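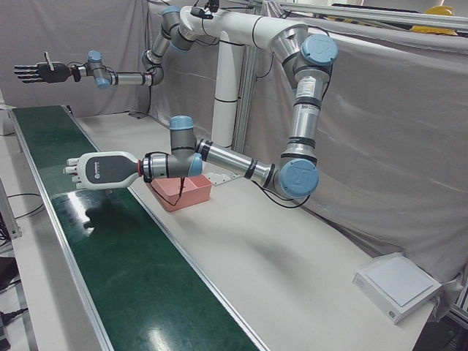
Mushi Goes to Work: Loltier Opens Its Sorting Line Project to Outside Teams

GROTITZ, July 3, 2019. Hi from all of us at Loltier! We've been pretty quiet this spring (sorry to everybody who kept writing in to ask), and now I finally get to tell you what we've been up to. Mushi, our two-armed sorting project, has finished its first round of example gathering, and starting this month we're letting other teams use what we collected.

If you've followed us for a while, you know I've been grumbling about conveyors for ages. Picking something up off a table that sits still is one kind of problem. Picking it up while it's sliding past you is another, and you have to decide early which hand is going to get it and where it's going to go. We wanted Mushi to learn that from watching people do it, so that's how we set things up: one of our operators steers both arms from a station next to the table, the belt brings the parts through, and we record the whole thing from start to finish, camera views and joint positions and all.

We ended the round with 533 recorded runs. Of those, 298 are what we call clean, meaning the part went from the belt to the bin in one try. I'm almost prouder of the rest, though! Those are the ones with a fumble or a second grab, and we kept every one that recorded properly. A learning system that has only ever seen perfect pickups has no idea what to do when a part rolls over, and I've watched enough early tests to have strong feelings about this.

The setup is plain and we'd like to keep it that way. There's a long table with the robot standing behind it, a dark green belt running across at a diagonal, a pink bin beside the belt, and grey curtains hung behind everything. We did the whole June stretch with that one layout. Moving the bin even a little changes the reach, and we wanted one steady batch before we started mixing things up (the next batch will be mixed up plenty, believe me).

Our partners at Foteck handled the labeling. They went through each run and marked where the reach starts, where the fingers close and where the part gets let go. It's slow work and they were very patient with me, especially the week I changed my mind about what counts as a "reach" and they had to go back over 257 runs they'd already finished. I owe them a lot of pastries.

So what can you get? Three things:

- the full set of recorded runs, clean and messy
- the Foteck labels, with a short guide to how they were made
- our operator notes, typed up with the spelling mostly fixed

Research groups and schools can ask for access free of charge. Companies should write to us first so we can talk about what you're planning. Either way, send a note through the contact form on the Loltier site and put "Mushi" in the subject line, or it'll land with the sales mail and I won't see it for days.

Next up we're working on a faster belt speed and handing parts from one hand to the other, which I'm really excited about. We'll post when there's something to share.

Filed under: Company News, Robots, Sorting & Packing

3 comments

beltdrive_bob
Are the belt speeds logged with each run? We tried something like this at my old job and forgot to write them down. Big mistake.

Loltier Team
Yes! Speed is saved with every run, in the same file as the joint positions.

tinkerpatch
Glad you kept the fumbles. Sending in a request for our school club tonight.

Recent posts
Foteck and Loltier Team Up on Labeling
What We Look For in a Robot Operator
Moving Day: Our New Space in Grotitz
Why We Gave Mushi Two Different Jobs to Learn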